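Kerkum Home Help > Water heaters and plumbing

Sediment in tank water heater, flush or leave it alone?

posted by Skilledik, 6/26/20

Moved into a house outside Peñalver last September. The water heater is a 40 gallon gas tank in the basement. No paperwork came with it and the sticker with the install date is too faded to read. The home inspector guessed it was ten years old or a bit more and said it was working fine when he looked.

For the past month or so it makes a popping and rumbling noise when the burner is on. The hot water also runs out sooner than it did in winter, which seems backward to me. I read that this is sediment on the bottom of the tank and that I should drain and flush it. Then I read on another site that if a tank has never been flushed you should not touch it, because you will stir everything up and it will start leaking.

We have hard water here and no softener. The drain valve at the bottom is plastic. I have a garden hose that reaches the floor drain.

Should I flush it or wait until it dies? Also I was quoted $2,261 to replace it by one company and $3,446 by another, and I don't understand how the same job can be that far apart.

3 replies

Nukside
Reply marked helpful by 5 members

The popping is water trapped under the sediment turning to steam. It's annoying but it isn't dangerous by itself. It does make the burner run longer for the same amount of hot water.

As for flushing an old tank, the leak warning gets repeated a lot and there is some truth in it. A flush doesn't damage good steel. If the tank has already rusted through under the sediment, the sediment may be what is slowing the leak, and then you find out on the day you flush. The more common problem is the drain valve. The plastic ones clog, or they won't close all the way afterward because grit is stuck in the seat.

What I would do is a partial flush first:

Turn the gas control to pilot.
Shut off the cold water going into the tank.
Let it sit a few hours, overnight is better. The water in there can burn you.
Connect the hose and run it to the floor drain.
Open a hot faucet upstairs so air can get in.
Open the drain valve and let a few gallons out into a bucket before you send it to the drain, so you can see what you have.

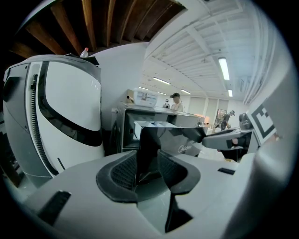 If it comes out cloudy with some white or tan grit, keep going until the tank is empty, then open the cold supply in short bursts to push out what is left on the bottom. Stop when it runs clear. If nothing comes out at all, the valve is plugged. You can sometimes clear it by opening the cold supply for a few seconds. I would not poke at a plastic valve with a screwdriver.

Close the drain, fill the tank completely, and wait for a steady stream from the upstairs faucet before you turn the gas back up. Don't skip that, an empty tank with the burner on is ruined fast.

Buy a brass hose cap before you start. They cost a few dollars and if the valve drips afterward you just screw the cap on.

Check the temperature and pressure relief valve too. If there are crusty white deposits around the discharge pipe, get someone out to look at it.

BasementDweller_K

mine did this for years and I never touched it. still going. just turn up the temp a little

Harlow Creek Rentals

Please don't turn up the temperature to get around it. Hotter water leaves more scale and you can scald somebody.

On the two quotes, ask each company to write out what is included. The usual differences are the expansion tank, a new gas shutoff, vent work, the permit, hauling away the old unit, and the length of the warranty on the new one. The low bid may have left out the permit and the expansion tank. When we replaced one in a duplex we got three prices, and once they were all written up with the same items the gap was small.

Also ask about the anode rod. On a tank that old it is most likely gone. Some people replace the rod and get a few more years. With no install date and hard water I would put that money toward the new heater, but do the partial flush in the meantime, and put a drain pan under it if there isn't one.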